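Wrist View Only: Learning Tabletop Sorting from a Small Set of Demonstrations

Final project report, Ferkdale Robotics Teaching Laboratory

Summary

The aim of this project was to find out whether a policy trained only on images from the wrist camera could place toy kitchen items on a named target as reliably as one that also had an overhead view. Earlier student work at Ferkdale used both cameras. The overhead mount takes time to calibrate and must be checked whenever the table is moved, so a single-camera method would save considerable effort in the teaching labs.

Task and materials

Each trial asked the arm to pick up one toy food item and set it down on a target given by colour and type, such as the pink plate or the cutting board. Plates, cup, board and food were rearranged between demonstrations, following layouts drawn up in advance. Some layouts placed two pieces of food close together, with one partly hidden behind the other from the gripper's position. We expected these to be the hardest cases — the watermelon wedge in front of the banana was the layout we used most often when adjusting the approach angle.

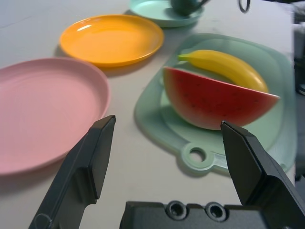

2. Method

Demonstrations were recorded by teleoperation at 4 starting heights above the table. The full set came to 2,000 demonstrations, stored with joint positions, gripper opening and wrist images. Training used a batch size of 64 and ran for 40 epochs on the shared workstation at the Mombridge campus.

The gripper fingers are always present in the wrist view and cover part of the workspace. Two versions of the policy were trained. The first received the image unchanged. In the second, the area covered by the fingers was masked with a flat grey value, on the theory that the network might otherwise pay too much attention to finger position and too little to the objects.

Both versions shared the Brunner controller settings left in place by the previous group. These limit the closing speed of the gripper and were not altered at any stage.

3. Results

The unmasked version performed better in every layout group. Masking removed a useful cue: the policy appears to judge its distance from an object partly by comparing it with the fingertips. Without them, it tended to close too early and push the food away.

Against the two-camera baseline, the unmasked wrist policy was equal on plates and slightly weaker on the cutting board. Most board failures were placements over the handle end, where the item tipped as it was released. Overlapping food remained difficult for all versions, particularly when the item behind was the one requested.

4. Limitations

All items were rigid toys under constant lighting. Glossy plates produced highlights that moved with the camera, and the effect of these was not studied separately. Target names were drawn from a fixed list, and free wording was not attempted.

5. Further work

The training scripts and layout sheets have been placed in the Karnilska project folder for the next group. We recommend adding more demonstrations with overlapping food before changing the network itself, and repeating the board trials with a lower release height.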